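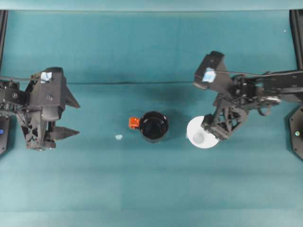 Black mug, white saucer, teal tabletop.

27 February 2025
By Tania Abeysekara

The cup I was sent in October came in a box inside another box, with a card telling me to rinse it in soft water and let it rest overnight. I don't have soft water. I rinsed it from the kitchen tap, left it on the drainboard and in the morning poured in the same supermarket coffee I drink every day. It tasted like the same supermarket coffee.

Werken, the company that makes the cup, says its rim, its weight and above all its color have been "tuned" to bring out sweetness. A set of two costs $307. You can buy a darker version for bitter roasts and a pale one for fruity roasts, and the website will happily suggest that a serious household needs both. Its rival Nirnow goes further and sells a cup for each part of the day, the idea being that our tongues change between breakfast and dinner. I asked Nirnow where that idea came from and was sent a mood board.

There is something in it, which is how these things get started. People do judge food partly with their eyes. Put the same pudding on two plates and somebody at the table will prefer one. A hot drink in a thin cup cools faster than one in a thick cup, and coffee does taste different as it cools. A wide mouth lets you smell more of what you're drinking. Any potter could tell you this, and most would do it for free.

The jump from there to "up to 60 percent sweeter," the line printed on the Werken box, is a long one. Sweeter than what? I wrote to ask and waited most of a month. The answer was that the number came from a tasting held at the company's showroom in Grorenberg, where guests drank from an ordinary paper cup first and then from the Werken cup. They were told which was which. They had also, I learned from someone who went, been given cake in between.

I'm not accusing anyone of lying. I think the guests tasted what they said they tasted. If I am handed a heavy, handsome thing by a person in a linen apron who is watching my face, I will find notes of honey in it too. What I doubt is that the honey will still be there in my own kitchen at ten to seven, with the radio on and one shoe missing.

So I tried a test of my own, a poor one. My sister poured, I wore a scarf over my eyes and drank through a straw so I couldn't feel the rim. I picked the Werken cup as the best once and a jelly jar twice. My sister points out that nobody drinks coffee through a straw in a scarf. She's right, and it proves very little, but then I am not charging $307 for it.

The older firms are more modest. Matheson has been selling plain diner china for longer than I have been alive, and its catalog lists the height, the width and whether the thing will stack. Item 2520 is a white mug. There is no paragraph on what it does to your coffee. It holds it. I have had one for years, and the handle has a chip that I turn away from company.

The Werken cups are nice to hold, I'll give them that. One has pencils in it now. I've asked the company to repeat the showroom tasting with blindfolds and without the cake, and they say they are looking into a date.

Recent features
The trouble with ten-year mattresses
Who decided salt should be pink?
A cold look at the heated towel rail
What your candle is not doing for you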